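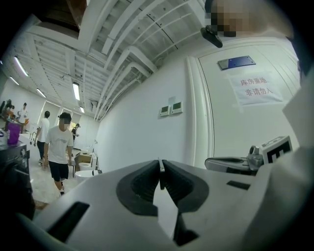 Chartering the Gestum: your questions

I get a lot of the same emails about chartering our boat, so I've put my answers in one place. If yours isn't covered, write to me and I'll add it (eventually, I'm slow in the season!).

What kind of boat is she?

Gestum is a 20 meter steel motor yacht, built at the Nestulov yard and refitted at Donach. She's heavy and round in the belly and she will never win a race. I love her for it. Cruising speed is 9 knots and I hardly ever push her past that, partly for the fuel bill and partly for the noise in the aft cabin.

How many of us can sleep aboard?

Six guests in three cabins, plus me and a deckhand up forward. The aft cabin is the big one with its own shower. The other two share a bathroom, so sort out who gets what before you arrive – I've watched that conversation happen on the dock with the bags still in the cart and it can take a while.

Do I need any experience?

None at all. I drive, you don't have to. If you'd like a turn at the wheel in open water, just ask, I'm happy to stand next to you and drink my coffee.

What's included in the price?

The boat, the crew, bed linen, towels, breakfast and lunch. Fuel is on top, and so are marina fees and dinner ashore. I take a deposit toward fuel and give you the receipts at the end, along with whatever is left over. On an easy week with lots of anchoring, people usually get a good chunk back.

Will I get seasick?

Maybe! She rolls a bit at anchor if there's swell coming in from the side. We had stabilizers fitted during the refit and they help a great deal underway, less so when we're parked. Bring whatever tablets work for you and take them before we leave, and sleep in one of the middle cabins if you're worried.
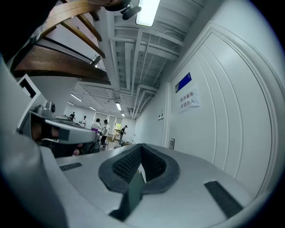

Srivastava wrote to me after a week aboard to say that the stabilizers were fine but the anchorage on the second night was far too lively, and would I please warn people that an outside bay means a bad night's sleep when the wind goes round. Consider yourselves warned. I now ask every group whether they'd like the pretty bay or the quiet one.

Can we bring the dog?

One dog, yes, if it's used to boats and doesn't mind being lifted into the tender. Let me know the breed and weight when you book.

What about shoes?

Bare feet or soft soles with no black rubber. There's a basket by the gangway for everything else. The teak was new at the refit and I'm still a bit precious about it.

When do you stop for the year?

Our last trips are in October, and then she comes out of the water for paint and engine work. October is my favorite month to be out, if you don't mind a sweater in the evening.

How do I hold a date?

Email me with your dates and the number in your group. I can pencil you in for a few days while you all talk it over, and once the deposit arrives the week is yours. Bookings for this season open on Fri 8 March in the morning, and last year's guests get first pick of the weeks they had before.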